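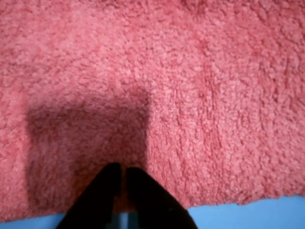
What are we really trying to find out with the Pollport visits?

Whether the hotel's quiet-floor upgrade does anything a guest would notice, or whether we are paying for new words on the booking page.

Notebook, February 2024

Back from two nights at Pollport. Writing this up before I read Saeed's notes so that I don't end up agreeing with him by accident.

Background for anyone picking this up later. Forsberg sold the group a package: door seals, a different closer on the corridor doors, housekeeping carts with softer wheels, and a line on the booking page that says "Quiet Floor." The surcharge is supposed to pay it all back. Turkthorpe got the package first and reported happier guests. I have read the Turkthorpe report three times and still can't find where they asked guests who did not pay the surcharge. If you only ask people who bought the quiet room, you hear from people who wanted to believe in it.

First night I took 608, which is on the treated floor. Door closes nicely, I'll give them that. The latch used to bang and now it thuds. I had the meter on the nightstand from check-in until I gave up and slept. The elevator is still audible. So is the ice machine, and it is on the same floor, two doors past the stairwell. I asked at the desk whether the package covered the ice machine and was told it was "under review." Under review by whom? The desk didn't know either.

Second night, same column of rooms, one floor down, untreated. Same side of the building, same view of the parking ramp. Corridor doors louder, no question. Plumbing the same. Elevator the same. Slept about as badly, though I had eaten late and I don't trust my own sleep as evidence of anything.

Problem with both nights: the hotel was half empty. A quiet floor with few people on it is quiet. We need a night with a wedding block or a youth hockey weekend before any of these numbers mean much. I said this before we booked and will say it again here so it is in writing.

Meter notes. The clock on the meter was slow against my phone and I only caught it the second morning, so the log times for the first night need shifting before anyone lines them up with the key-card records. I have not shifted them in the file. Please don't use that file yet. Also, the battery door is held on with tape again.

Guest cards. Emomley's front office sent over what they call their full set of comment cards from last year, 2304 of them, typed up. I searched for "noise," "noisy," "loud," "quiet" and "sleep." Got 94 that mention sound inside the building. Left out traffic, since Forsberg isn't selling windows. Of those I have read through so far, the complaint is mostly other guests' voices and the housekeeping knock in the morning. A door seal might help with the voices. It won't do a thing about the knock. Someone could move the knock to later in the morning and spend nothing.

I'm wary of the card set too. People fill in a card when they are delighted or furious. The guest who slept badly, shrugged and booked elsewhere next time is not in that pile. I don't know how we reach that guest. The rebooking data might get us partway if Emomley will share it, and so far they have only said they'd look into it.

Now the surcharge. Forsberg's sheet says guests "value" the quiet floor, and the proof given is that they pay for it. But the booking page puts the Quiet Floor box high up, already ticked, and you have to untick it to get the regular rate. I went through the booking steps on my phone and nearly bought it myself. Until someone runs a stretch with the box unticked, I'm not going to count uptake as demand. Asked for that test. Was told it would "confuse the channel." I take that to mean no.

Saeed Babaei read the above over my shoulder and objects. His points, as fairly as I can put them: the cart wheels really are better, he stood in the corridor on both floors and could hear the difference with no meter; a guest who is told a floor is quiet may keep their own voice down, and that is a real effect even if no seal caused it; and I went in wanting it to fail. The second point is good and I hadn't thought of it. The third is probably fair.

If the label alone makes people quieter, though, then the test we want is a floor with the label and no hardware. Cheap to run. Forsberg will hate it.

To do:
Fix meter clock, then redo first-night log times.
Finish reading the comment cards, mark voices, doors and knock separately.
Ask Pollport for dates when they expect to be full.
Ask again about the unticked box, in writing this time.
Find out who owns the ice machine decision.
New battery door. Not tape.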